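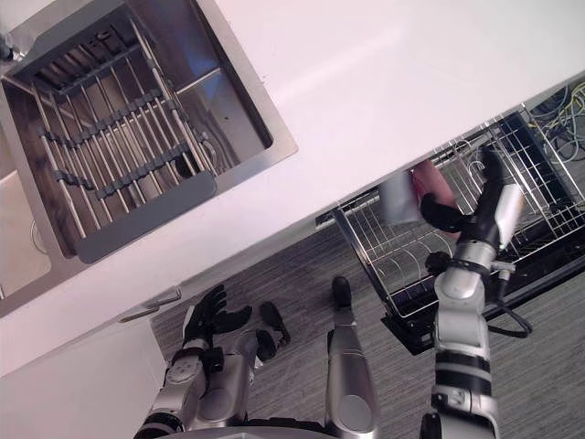

The Ferry to Nedora

The boat left at five in the morning and I was on it, wide awake, grinning like a kid with a stolen biscuit. I'd wanted to go to Nedora since I was nine years old and found the island on the back of a tea towel in my gran's kitchen. It was a smudge of green thread in a blue border, with one word stitched underneath, and I used to dry the same plate over and over so I could keep looking at it.

"First time?" said the deckhand. She had a thermos under one arm and a coil of rope under the other.

"First time!"

"You'll want the left side, then. Port side. Whatever you like to call it. That's where the birds come up."

So I went and stood on the left side with my beanie pulled down over my ears, and the harbour at Nastuvstead slid away behind us, all the yellow lights going soft in the drizzle. There were 911 people living in Nastuvstead according to the sign at the wharf, and I was fairly sure every one of them was asleep except the bloke at the bakery, who had sold me two sausage rolls and told me I was mad.

The birds came up off Plelter Rock a bit after six. I heard them first, a kind of creaking, like a hundred gates, and then the whole grey side of the rock lifted and turned white underneath and went over us so low that I ducked. Shearwaters! I'd read about them in library books, I'd drawn them badly in the margins of my maths homework, and here they were, going over my head with their wings nearly touching. I laughed out loud. The deckhand laughed too, though she must have seen it every morning of her working life.

"They do up to 400 kilometres in a day when they're feeding," she said. "Then straight back to the same burrow."

"The same one? In the dark?"

"The same one. In the dark. I can't find my own car at the shops."

She poured me a cup of her tea, which was dreadful and very hot, and we watched the last of them go off towards the sun. It had come up properly by then, a thin orange colour, and under it there was a line of something darker than the sea.

I knew the shape straight away. The stitching had been right about the hump at one end and the little notch in the middle, and wrong about the green (it was brown, mostly, and purple where the heath was out). I ate the second sausage roll standing up, cold, without taking my eyes off it.

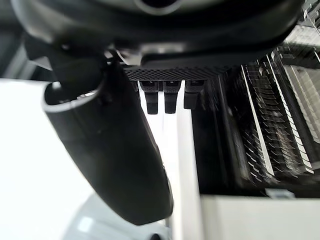 The Landing

Nedora has one jetty and one shop. The shop is called Cardoso, just that, painted in blue on a board over the door, and it sells fish hooks, tinned peaches, gumboots and stamps. The old woman behind the counter asked what I was after.

I hadn't thought of that. All those years and I hadn't thought of what I'd buy.

"Have you got any tea towels?" I said.

She looked at me for a good long while. Then she went out the back, and I heard a drawer stick and give, and she came out with one folded over her arm. Blue border. Green smudge.

"My sister did these," she said. "You're holding the last of them."

I told her about my gran's kitchen, far too fast and all in the wrong order, and she put the kettle on.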